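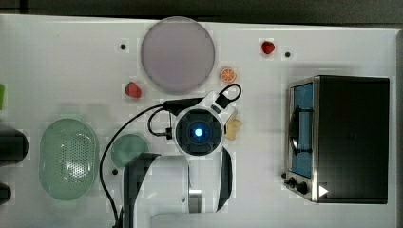

2 min read

I've been selling play kitchen bits out of the shop in Clirkside long enough to know what gets played with and what ends up under the couch, so when I put the Rurkero play food set together I kept it small. A big round plate, fruit that looks like fruit, a few things to squeeze and pour and pretend with. The strawberries are the ones kids grab first (bright red, you can't miss them on a white table) and the orange slice comes a close second at my house.

The plate is my favorite, I'll admit. I went back and forth on colors with Séverine Rolland, who does our picking and packing, and she wanted white. I wanted something softer. We landed on a pale lavender with a rim that's a touch darker, and I think it makes the food pop! It has a good wide flat middle too, so a little cook can pile up a whole lunch and carry it across the room to you. Be ready to eat that lunch several times.

Now, the food is toy food, but the plate is a normal dinner size and I did that on purpose. My kids never wanted the tiny doll dishes. They wanted what I had.
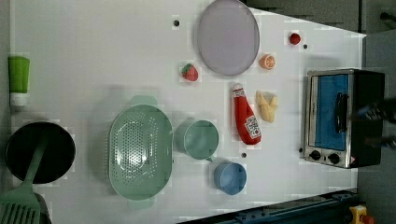 The add-on bundle is called Sudari, and it's the one to get if you already own some fruit and want more to do with it. You get the oval colander in sage green with the short handles, and a ketchup bottle with a white cap. Rinsing the strawberries is a whole game by itself. Mine will stand at a bowl of water doing it until their fingers go wrinkly, so put a towel down.

The toaster oven isn't part of either set, sorry, people always ask! Please don't put the toy food in a real one, even for a second. It's for pretend cooking only, and a shoebox with a door cut in it does the job just fine.

Cleaning is easy. Warm water, a drop of dish soap, air dry. I wouldn't run the food through the dishwasher. The plate and colander can go on the top rack.

We made 2,000 of the lavender plates in the first run and there are 577 left as I write. The next batch comes in June and the color may shift a little, so if you're matching one you already have, order now.

Orders over 10 sets (daycares, preschools, waiting rooms) go through Berkay Duman at our Cáceres warehouse. Put your zip code in the note so he can work out the freight, and tell him if you want the fruit packed separately from the plates.

Returns are fine within a month, missing box or no missing box.

Last updated 3 March 2019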